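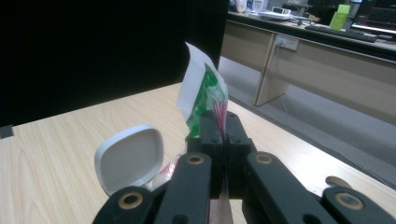

Packet and lid on the sorting table, Skurkow kitchen.

Print this page
E-mail this page

Progress report to the Tolmont Fund
Shared Kitchen and Sorting Project, Skurkow
May 19, 2018
Prepared by Dorottya Deák, project lead

Dear Natalina Sala and colleagues,

I'm so pleased to be writing this one. When we sent you our last report we had a room, a sink and a lot of plans. We now have a working kitchen with a proper sorting table in it, and people are using both (sometimes at the same time, which gets crowded!).

The sorting table

You asked us in your last letter to say more about packaging, so I'll start there. Everything that comes into the kitchen in a packet or a tub ends up on the light wood table sooner or later. Food goes into the pantry or the pot, and what it came in goes to one of four bins: rigid plastic, soft plastic, card and paper, and a last bin for whatever we can't place. Lids are taken off their tubs and handled separately. This was Tibor Vincze's idea and it has made a real difference, mostly because a tub with its lid on takes up twice the space in the bin and never gets rinsed properly.

Soft packets are the harder part. They're light, they crumple, and the printed ones all look the same once they've been squashed. Our first approach was to flatten every packet by hand before it went in the bin. It worked but it was slow, and after a month we switched to rolling them from the bottom and tucking the flap over. Rozália Szabó timed both methods over one long afternoon and rolling won easily. The rolled packets also stay put when somebody opens the window, a bigger problem than you would think.

We weigh the soft plastic bin each time it's emptied. Since the table opened we have sent off 205 pounds of soft plastic, and we're delighted with that. Our target for the whole grant period was 200. I should say that a good part of it came from one pantry clear-out in the first weeks, so please don't expect the same pace from here on. Rigid plastic is lower than planned. We think that's good news of a kind, as more tubs are being washed and kept for leftovers, but we haven't been recording the reused ones and so I can't give you a figure. We'll start doing that.

The lid drawer

I have to mention the lid drawer. We had a box of tubs without lids and a box of lids without tubs, and both kept growing. Reece Entwistle spent two evenings matching them up and sorting what was left by shape: round, square, rounded-square, and long. The shapes are marked on the front of the dividers. Cooks now go to the drawer first and the tub shelf second, and the number of half-covered bowls in the fridge has dropped to nearly nothing. Anything that has waited in the drawer until the next monthly check without finding a tub goes to the rigid bin.

One snag: the drawer we bought is too shallow for lids stored on edge, so they slide under each other and the small ones get lost at the back. Reece has a deeper one picked out from Szilágyi, the joinery that built our pantry shelves, and it fits within the fittings budget you have already approved.

Cooking sessions

The sessions have gone better than I dared hope. We planned for 100 places across the grant period and they were all taken well before the halfway point, so we added a second evening group. The favorite by a long way is still the soup night, followed by the flatbread night that Rozália runs. Each session ends at the sorting table, with everyone clearing their own packets and lids before they eat. We used to do it after the meal and the same two or three people always ended up with the job. Moving it earlier fixed that overnight, and people chat while they do it.

A few of the newer cooks have asked for a sheet showing which packets can go in the soft bin. Tibor has a draft. It's too long at the moment, with a separate line for every kind of wrapper he has ever met, and we're trimming it down to one side of paper.

What hasn't worked

The labels. We printed bin labels on plain card and they went limp within two weeks beside the sink. The second set was laminated and came unstuck. We're now painting the words straight on to the bins.

Pickup has been patchy too. Gruvia, who collect our plastics, missed two rounds in the winter, and we had bags stacked in the hallway for longer than I liked. We've since agreed on a fixed slot with them and there have been no misses under the new arrangement, although it's early to say more than that.

Money

We are within budget on every line except cleaning supplies, which is over by some $100. The cause is dish soap, as all that rinsing uses more than we allowed for. I'd like to cover it from the printing line, where we have money left now that the labels are being painted. Please let me know if you need a formal request for this.

Next steps

Before the end of July we want to:
- fit the deeper lid drawer
- finish the packet sheet and pin it up over the table
- begin a tally of tubs kept and reused
- run a first session for families, with the children on sorting duty

You're very welcome to come to that last one, and I can promise soup. Tibor will send the weigh sheets separately, along with the receipts for the shelving. If anything in them looks odd, please ring me before you ring him, as I did the adding up.

With warm thanks from all of us in the kitchen,

Dorottya Deák

Print this page
E-mail this page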